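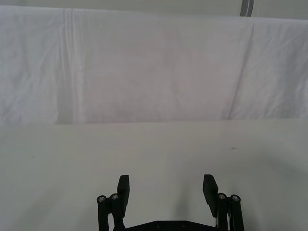

Wrist view, cup-and-bottle bench. Gripper open, table clear in front of the cloth.

corkley-bench README

Data card for the Corkley packing room set. Two-arm bench, cups and bottles. Written fast, will tidy in February.

What's in it
4000 episodes total. 2352 have been checked by a person, rest are not, see the checked column.
Views: wrist and head.
Task: cup and bottle handling, the kitting step before the carton goes to Volstead line.
Not in it: lids, labels, anything glass.

Why
Kitting at Corkley was 4 people per shift standing at one bench, same reach all day. Plan is 2 per shift at the bench with the arms, other 2 moved to inspection and returns. Nobody's hours cut so far. Pay grade for inspection still being argued, don't quote this file on it.
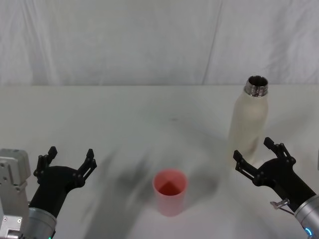 Naomi Kaijage
Bench lead, kitting and data

Setup notes
Pink cup in the middle, cream bottle back right, cap off. Both grippers start open. White cloth behind, leave it up. Creases are fine, dont iron it between runs, we lost half a morning to that.
Small specks on the tabletop are ok too. Wipe at shift change only.

What changed for the crew
Less reaching. More watching, which people find tiring in a different way, so swaps are every hour now instead of every two.
Packers do the checking themselves. They know a bad placement faster than the Geltov people do and their notes are in the comments field, unedited, some are rude.
Training is on the clock. If your supervisor says otherwise come find me.
Anyone can stop the arms, no form, no reason needed.

Known problems
- comments field mixes English and Spanish, not translated
- early episodes have no operator shift recorded
- light cup and pale bottle only, do not assume it carries over to the Flores order (dark bottles, taller)
- pass/fail was judged differntly on nights for a while, fix pending

Use
Internal, plus Geltov under the current agreement. No using episode times to rate individual packers. That was the condition for the crew agreeing to this and it stays.

Last edit January 2020. Unchecked episodes next.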